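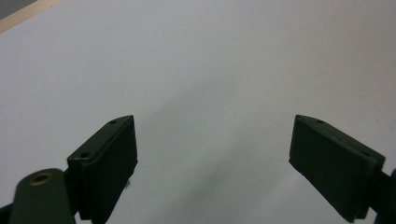 Ok quick one tonight, kettle's on and I've got 14 minutes before I have to go get Heloísa from the bus.

Choir. Went back. First time since the move and I'd forgotten how much my ribs hurt after. We're doing the Zamani arrangement again, the long one with the awful key change on page 32, and the altos (me, Mirela, two new people whose names I lost straight away) came in early every single time. Every time! Mirela got the giggles and had to go stand near the coats.

Still no word on the hall at Orham. Parking there is hopeless but the sound is gorgeous, so I keep hoping. Otherwise it's Pestar again with the heater that clanks thru all the quiet bits.

Things to do before next week:

- find my black folder
- learn the Latin propperly, not just mumble it
- cough lollies, the honey ones
- ask about a lift home

Mum wants to come to the concert and bring her neighbour, so that's two tickets at least. Colour theme is burgundy this year. I own nothing burgundy.

Right, bus. More when I've got my voice back.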